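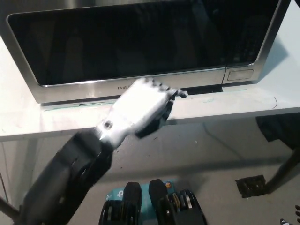
How do I get dried-on splatter off the inside of a microwave without scratching it?

Steam it loose first. Put a cup of water and a good squeeze of lemon in a microwave-safe bowl, drop in a wooden spoon so it doesn't boil over, and run it on high for 4 minutes. Leave the door shut for 7 more, then wipe with a soft damp cloth. No scrubbers, no steel wool!

Posted by Hestano, 11/27/21

I'm in a shared break room so this thing gets a LOT of soup. The ceiling is the worst part, and the door glass goes streaky whatever I do.

Plelton
Oh, I love this job, the before and after is so good! For the ceiling, do the steam twice and don't rush it. Mine had tomato sauce up there from June (I know, I know) and the second round got it. Take the turntable out and wash it in the sink with dish soap, and wipe the roller ring too, crumbs hide under there and make it rattle. For streaky glass use half white vinegar, half water, sprayed on the cloth and never at the door vents. Then buff with a dry cloth, the waffle kind if you have one. Stainless fronts come up great the same way if you wipe along the grain!

Karimi
baking soda paste works on the stuck bits. rinse it well or you get white dust everywhere

Zutasetti
Seconding the lemon, the whole room smells wonderful after. Careful lifting the bowl out, it's hot! And get a cover for the soup people. Ours cost less than a sandwich and I hardly have to clean the ceiling now.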